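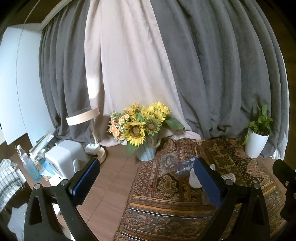 Kubo was a small sounding rocket program that ran out of the Jerndale range, and I've been meaning to write a proper entry on it for ages (the old one was two lines long!). It flew instruments for upper-air research, came down by parachute, and never carried people or anything going to orbit. If you want a rough feel for the shape of the payload can, think of a clear plastic bottle tipped on its side, with the ridges along the body and all – Kubo's can had ridges too, pressed into the skin to stiffen it, and it rode lying flat on its cart right up until it was bolted to the motor.

Development

The motor came from Wamero, a firm in Clelberg that had mostly made flares before that. Early ground firings went badly. The nozzle throat wore away too fast, and the fix was a thicker graphite ring that added weight and cost the rocket some height. I still think they gave up on the lighter ring too early, but the range wanted to fly in February and that settled it.
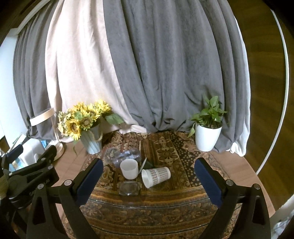
Clelberg Astronautics Club – History Section

Flights

Kubo flew 3 times. The first launch was a plain test with ballast in the nose, and it went fine apart from a late parachute. The second carried a temperature probe and a magnetometer and reached 90 kilometers, the best of the lot. The third lost its radio signal on the way up, so all we have from it is what the ground radar picked up, plus a badly bent can that was found in a bog.

Specifications

Launch weight: 400 kilograms
Peak altitude: 90 kilometers
Recovery: single parachute, released from the nose

Some older lists give the weight as 500 kilograms. That's the rocket and its launch cart together, and I wish people would stop copying it!

Later use

The leftover motors went back to Wamero, and the Jerndale launch rail was reused for weather rockets. I haven't found out where the magnetometer ended up. See also: Jerndale range, graphite nozzles.

Last edited August 25, 2008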